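Mon 6 February - portioning bench, two-arm cell

Second week on the bean job. Writing this up before the shift meeting so that whoever has the bench tomorrow doesn't have to reconstruct it from my sticky notes, two of which have already migrated to the microwave.

State of things: the Nerkier controller is on the new firmware and has stopped complaining about the left arm's wrist. I did nothing to deserve this. Zero offsets redone on both arms first thing, saved under the usual name with today's suffix. Please do not tidy the old ones away, I still want to compare.

Target is 250 g per bowl. Four runs in a row on the right arm with the scoop gave 262, 249, 259, 201. The 201 was me changing the scoop angle halfway through and then pretending I hadn't. The other three are what the packing hall would call "fine" and what the Laxdal contract calls two rejects and a pass. The hand packers hit the window nearly every time and talk about football while doing it.

Main problem is still the last scoop. The arm has one idea of a scoop and it is a full one. A person gets close, looks at the number, and shakes in a bit more. We have the number as well, over the serial line, but the reading takes a moment to settle and the loop goes off and does something decisive in the meantime. Tried a longer wait. It helps, and it makes the cycle so slow that I read a whole safety bulletin during one bowl.
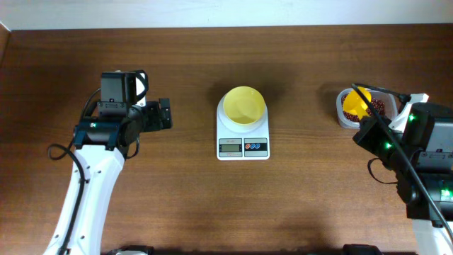
Bench layout, bowl on the scale, beans and scoop on the right-hand side.

Keep the tub on that side for now. With it further back the right elbow ends up in a silly posture and the cable starts to pull. Mark the corners with tape if you move it to clean.

Tare: zero with the empty bowl on, every time, by hand. Left arm is supposed to press the button eventually. On Friday's attempts it pressed the scale instead, generally, as a concept. I have put that further down the list.

Now the non-technical part, which is taking more of my day than the technical part. Packing had their briefing about Wudon this morning. The slide said "operators will be released for higher-value tasks" and somebody asked which ones, and there was a pause I would not have wanted to be standing in. As far as I can work out, the plan is one person looking after two cells by May: topping up tubs, swapping bowls, dealing with the rejects. So a job made of weighing beans turns into a job made of watching beans get weighed. The packers had noticed this before the slide changed.

Useful things they said afterwards, at the bench, with no slides:
- Beans at the bottom of a sack are dustier and smaller, and run heavier per scoop. We have been filling from the top only. Obviously.
- They never go for a full scoop on the first go. Two moderate ones, then a dribble.
- The beep on our cell is the same pitch as the forklift's and they would like it gone by yesterday.
- If they're going to be minding it, they want the stop button on the side they stand on. It is on the side I stand on.

Beep changed at lunch. Stop button is a request to Takum, sent, and I'd rather not run demos for visitors until it has moved.

Also asked for one of the packers to get half a day a week on the bench, paid as training. Answer was "let's park that". Unparking it at the meeting.

Tomorrow:
- two moderate scoops then a short tip, copy the hand method
- beans from the bottom of the sack
- log settled weight and first weight separately
- find the spare bowl, it was in the drawer
- left arm and tare button, only if there's time, so no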